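Hedbridge, 15th September – Kulleck has released version 4 of Trimik, its scheduling and stock software for shared workshops, school technology departments and small repair businesses. The release replaces the old booking module, adds part-level stock records and changes the way charges are worked out at the end of each month. Existing licence holders can move to the new version without further payment.

Trimik 4 treats every bench, machine and storage bay as a separate item with its own calendar. Earlier versions grouped these by room, so a booking for one bench could block the others beside it. The new calendar works in 15-minute steps. A booking can cover several items at once, and any item can be released early without cancelling the rest.

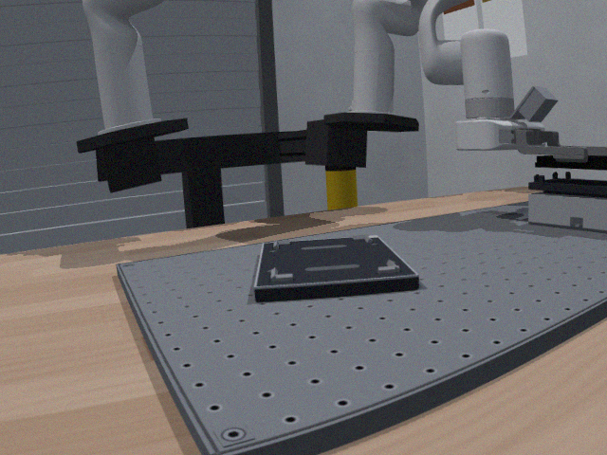 *Rendered view: perforated board on a light wood-grain table, with two white arms mounted behind.*

The stock records have been rebuilt. Each part now carries a supplier code, a storage location and a reorder level. When stock falls to the reorder level, Trimik adds the part to a draft order, which must be approved by a named user before it is sent. Parts can be booked out by scanning a label or by typing the first few characters of the code. Returned parts go into a holding list until they have been checked.

Trimik 4 includes import tools for stock lists held in spreadsheets. The importer reads comma-separated files, reports duplicate codes and leaves the original file unchanged. Lines that fail a check are written to a separate file with the reason given beside each one. Units of measure are converted on import where a rule has been set – lengths in inches, for instance, can be stored in millimetres.
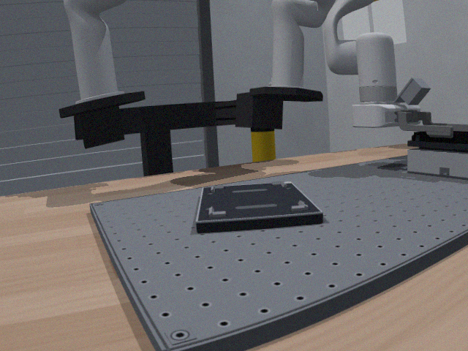 Charging rules can now be set by item, by user group or by time of day. A workshop may charge a flat fee for a bench and an hourly rate for a lathe, and both will appear on one statement. Statements are produced as PDF files and can be exported to common accounting packages. Rules take effect from a chosen date, and past statements are not recalculated.

The software was tested from July at 27 sites, using a trial build supplied by Kulleck. Faults reported during the trial mainly concerned label printing and the handling of bookings that ran past midnight. Both have been corrected in the release build. Support for label printers was written by Mocanu, which will also maintain the printer drivers.

**Availability**

Trimik 4 is available now as a hosted service or for installation on a local server. The standard licence covers up to 100 users and over 400 stock lines; larger sites should ask for a quotation. Trimik 3 will receive security fixes until next July, after which it will no longer be supported.

Sites moving from Trimik 3 should back up their data and close any open statements before starting the upgrade. The upgrade guide and full release notes are supplied with the download.

**About Kulleck**

Kulleck develops booking, stock and charging software for workshops and training centres. The company is based in Hedbridge, where it also runs its support desk and installer training courses.

**Press enquiries**

Kulleck Press Office, Hedbridge. Product screenshots and logo files are available on request.

– Ends –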